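실내에서 되던 그리퍼 제어가 야외에 나가면 흔들립니다 (학부 캡스톤)

작성자: 졸작4조
작성일: 2022년 3월 3일
조회 1335

학부 캡스톤으로 로봇 팔 제어를 하고 있습니다. 과제명은 Jikex이고, 손목에 달린 소형 카메라 영상으로 목표 위치를 잡은 다음 그리퍼를 가져가는 구조입니다. 제어 보드는 Clarkel, 비전 쪽은 Zuruvano 라이브러리를 씁니다. 중간 발표가 4월이라 그 전에 야외 시연까지 맞춰야 합니다.

실험실 안에서는 오차가 거의 없습니다. 그런데 밖에 나가서 같은 코드를 돌리면 그리퍼가 목표 근처에서 좌우로 떨다가 멈추거나, 목표를 최대 12 mm 지나쳐서 섭니다. 카메라 노출은 자동이고 캘리브레이션은 실내에서 한 번 한 값을 그대로 쓰고 있습니다.

손목 카메라에 잡히는 화면은 대략 이런 식입니다. 뒤쪽이 밝으면 손가락 관절 쪽은 보이는데 배경이 거의 하얗게 날아갑니다.

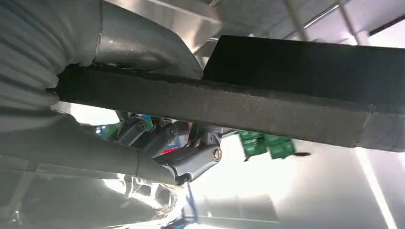 손목 카메라 화면. 회색 손가락이 짙은 회색 판 아랫면에 닿아 있고, 오른쪽에 녹색 기판 두 장이 보임.

지금까지 해 본 것은 다음과 같습니다.

- 제어 게인을 절반으로 낮춤: 떨림은 줄었는데 멈추는 위치는 여전히 안 맞음
- 배터리 교체: 변화 없음
- 손목 볼트 다시 조임: 변화 없음
- 로그 확인: 한 번 돌릴 때 234프레임을 저장하는데 중간중간 목표 좌표가 튐

기구부 문제인지 영상 문제인지 구분이 안 됩니다. 어디부터 봐야 할까요?

납땜초보

저도 작년에 비슷했는데 카메라를 바꾸니까 됐습니다. 비싼 걸로 바꿔 보세요.

기구설계부원

로그에서 목표 좌표가 튄다고 하셨으니 기구부보다 영상 쪽을 먼저 보는 게 맞습니다. 확인은 간단합니다. 비전을 끄고 고정 좌표를 넣어서 밖에서 같은 동작을 여러 번 시켜 보세요. 그때도 떨리면 기구나 제어 문제이고, 안 떨리면 영상입니다.

영상이라면 자동 노출부터 끄세요. 햇빛 아래에서는 팔이 조금만 움직여도 화면 안의 밝은 면적이 바뀌고, 그때마다 노출이 따라가면서 밝기가 출렁입니다. 임계값으로 색을 나누고 있다면 경계가 계속 움직입니다. 노출을 수동으로 고정하고 셔터를 짧게 잡으면 흔들림 때문에 번지는 것도 같이 줄어듭니다.

기준으로 삼을 것도 정해야 합니다. 야외 바닥이 아스팔트면 알갱이 무늬 때문에 특징점이 너무 많이 잡혀서 오히려 매칭이 잘 틀어집니다.

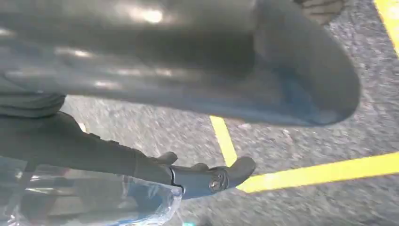
바닥에 칠해진 노란 선처럼 색이 뚜렷하고 경계가 곧은 것을 쓰는 편이 낫습니다. HSV로 바꿔서 노란색만 남기고, 선 두 개가 만나는 모서리를 기준점으로 잡으면 프레임마다 위치가 덜 튑니다. 단, 광택 있는 물체에 햇빛이 반사된 부분은 채도가 떨어져서 나오니까 채도 하한을 꼭 걸어 두세요. 투명 비닐도 마찬가지입니다. 구겨진 면마다 반사가 생겨서 가짜 경계가 나옵니다. 화면에 걸리면 그 영역은 마스크로 빼세요.

게인은 원래 값으로 되돌리고 시작하세요. 영상이 튀는 상태에서 게인을 만지면 나중에 뭐가 원인이었는지 알 수 없게 됩니다.

로봇동아리_OB

윗분 말씀에 추가합니다. 캘리브레이션을 실내에서 한 번만 하셨다고 했는데, 그 뒤에 손목 볼트를 다시 조였으면 카메라와 손 사이 변환값이 바뀌었을 수 있습니다. 멈추는 위치가 늘 같은 방향으로 어긋난다면 이쪽입니다. 핸드아이 캘리브레이션을 다시 하세요. 체커보드는 딱딱한 판에 붙여서 쓰고, 자세를 다양하게 잡아야 합니다.

시간 지연도 한번 재 보세요. Botha 드라이버를 쓰고 있으면 버퍼 기본값이 2라서 오래된 프레임이 들어올 수 있습니다. 1로 줄이고 영상 시각과 관절 각도 시각을 로그에 같이 남기면 바로 보입니다.

졸작4조 (작성자 댓글)

고정 좌표로 돌려 보니 밖에서도 안 떨립니다. 노출을 먼저 고정하고 캘리브레이션은 주말에 다시 하겠습니다. 버퍼 설정은 어느 파일에 있는지 아직 못 찾았습니다.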